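Ustuvell Table Wiping Set

README, last changed 2015-04-03

Contents

This folder holds recordings of everyday work with a cloth at a table: picking it up, bunching it, laying it down, folding it, wiping. The set was put together for the Rarargate household tasks collection and can be used without the rest of it. It has 3815 clips in 5 task groups. Clips are silent.

Task groups

pick: the cloth is lifted from wherever it lies
drop: the cloth is let go and stays as it falls
fold: the cloth is folded on the table
spray: the bottle is picked up, used or put back
wipe: the cloth is moved over the table top

A clip belongs to one group only. Where someone sprays and then wipes without stopping, the clip is split at the moment the bottle is put down.

Things on the table

The main item is a teal-blue cloth with a small white logo printed on it. It is left crumpled between clips and is not smoothed out first, so starting shapes vary a good deal. 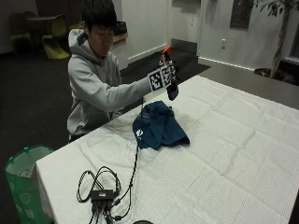
Fold clips are the shortest group and have the most failed attempts. Failed attempts are kept and have "f" at the end of the clip name. Please don't strip them out if you pass the set on.

The cloth is labelled "cloth" throughout, including where it is held up by a corner or only partly in view. An earlier list used "cloth", "rag" and "towel" for the same thing, and these have been merged.
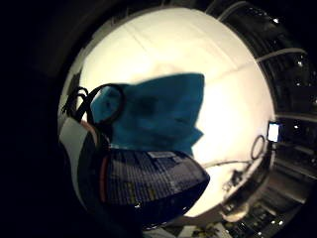 Colour names in the labels are kept simple. Teal, turquoise and blue-green are all written as "blue". If you need finer shades, take them from the clips.

The spray bottle has an orange-red trigger head and a see-through blue-purple body. It is labelled "bottle". There is no separate label for the trigger.

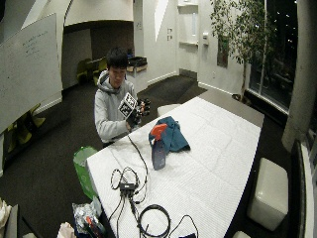 Other items in the room are not labelled, even where they stay in view for a whole clip. Furniture, bags and plants come under "background".

Known problems

Up to 2000 clips have start times rounded to the nearest second. The corrected times are in the Covura file, which should be loaded after the main list. Two wipe clips were saved twice under different names.

"Fold" and "drop" are easy to mix up when the cloth lands half doubled over. We went by what the hand did and ignored the final shape. 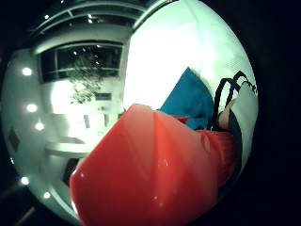
Cheetham wrote back on that last point: the rule works for drop, but in the fold group it leaves several clips where the cloth is only pushed into a heap, and a sixth group called "bunch" would be cleaner. We have left the groups as they are for this version. The clips in question are listed in notes.txt and the change will be looked at again in June.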